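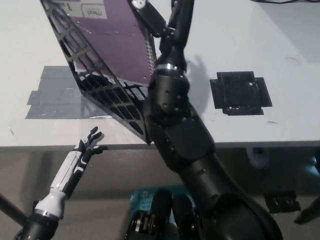

Right arm lifting a lattice plate with a spiral notebook on it. Gray tape marks one area of the table, black tape the other.

Clidetti two-arm unit at the Prillitcombe returns desk: review after one season

We have run the Clidetti since January on small-item transfer: notebooks, manuals, boxed accessories. Integration was done by Cledow. Items move between taped zones on a plain white bench.

Grip. Good on rigid carriers with openings the fingers can hook. Weaker on glossy covers handled directly, so we put most flat items on a plate. Over one shift the unit completed 172 of 186 transfers without help. The other 14 needed a person to reset the item.

Speed. Slower than a trained clerk. A clerk clears 96 items in the time the unit takes for half that.

Setup. Zone marking is ordinary tape. It wrinkles and lifts at the edges and we replace it often. A printed mat should come in the kit at this price.

Software. The Fang scheduler is clear, but fault messages give a code with no text. Keep the manual at the desk.

Staff. Three clerks used to share the transfer work. One now watches the unit and clears faults, and the other two moved to inspection. Wrist complaints are down. The watching job is dull and we rotate it every two hours. Clerks asked for a say in the queue order and got it in the second update.

Rating: 3 out of 5. Suitable for steady, low-volume benches. Wait for the next hand revision if you handle loose paper.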